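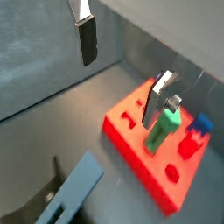
Bench tips: recording shape-board examples

Start each example with the block in a different place. Over 700 takes from one corner taught our arm that corner.

Keep failed grasps in a separate folder, named by block colour.

Check the finger bolts every 9 runs.

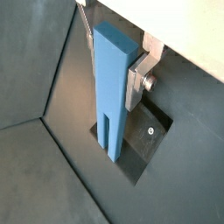 A loose finger shifts the grip point, and the examples before and after won't agree. Tighten, re-zero, then note the run number in the log.

Halina Sowa, Warkbridge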